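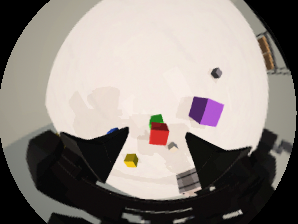
28th December

Tabletop blocks task in sim, working through the draft rules for scene setup and episode acceptance. Cell name for this layout is Liltthorpe. Software side is Collia for the simulator config and Dodora for logging. Shared drive is Su, as before.

Purpose of today: get the rules to the point where two people setting up the same task would produce data that can be merged. The June batch could not be merged. Half of it had the wrist view at a different lens setting and the only record of that was in a chat thread.

Scene rules, as they stand now

Block color and size are independent. Purple is the large one in the current layout, and the dark gray one is much smaller. Anyone writing a task prompt must not use "the big one" or "the small one" without a color. Prompts with color only are fine as long as no color repeats.

Gray is a problem. The set has a plain dark gray cube, a gray and beige one and a gray one with stripes. "Pick up the gray block" is rejected at prompt check from now on. Allowed wording: "dark gray", "gray and beige", "striped". Added to the word list in Collia.

Overlap in the view is allowed at reset. Red in front of green is a legal start. Contact between blocks at reset is not legal, and the check has to be done on poses. Overlap in the wrist view says nothing reliable about contact. Minimum gap between block faces stays at 2 mm until someone shows a case where it fails.

Blocks partly hidden by a finger at reset: legal for distractors, illegal for the target. Blue is mostly behind the left finger in this start pose, so blue can't be the target here. The old text said "target should be visible", which people read three different ways. New text: target must have at least 40 percent of its projected area clear of the gripper in the wrist view at step zero.

Shadows stay on. Turning them off makes the table easier to segment and the numbers better, and then nothing transfers. If a run has shadows off it goes in a separate folder with the reason in the header.

Background objects outside the table edge are fixed per cell. Do not move or delete them to speed up rendering. If the render is too slow, lower the log rate and write it down.

Gripper rules

Fingers open at start. Opening width is logged as a number, not as "open". Closing speed is capped in config and the cap is read back from the sim after load. I found one config where the cap was set in the wrong block and silently ignored. Readback is now a required step and the run aborts on mismatch.

No finger contact with the table above the force limit. A light touch is accepted. Over the limit counts as a failed episode even when the block ends up in the right place. This was argued over in June and I'm writing it as settled: hardware fingers will not survive what the sim fingers put up with.

Episode acceptance

Keep failures. Label them, don't delete them. Each set is 100 episodes, consecutive seeds, no picking. If a seed crashes the sim, the slot is marked void and the seed is listed. It is not replaced with the next one.

Check of the new pose script against saved resets: 27 flagged for contact. Opened a handful by hand. Most are true contact. A few are corner to corner cases where the bounding boxes touch and the blocks don't. Script uses axis-aligned boxes, should use oriented ones. Blocks are turned every which way, so this will keep coming up. Do not use the flags for rejection until fixed.

Lens: round field with black corners is the correct output for the wrist view. Do not crop to a rectangle before saving. Cropping is done at training time and the crop goes in the training config. Lens model name and parameters go in the Dodora header, every run, no defaults.

Open items

Oriented box check in pose script.
Readback for lens parameters, same pattern as closing speed.
Decide whether the striped block may be rotated about the vertical by the randomizer or held to a fixed range. Stripe direction might leak pose.
Move the rules file out of my home directory on Su and put it under version control with the configs.
Header template still says "draft". Leave it until the pose script is done.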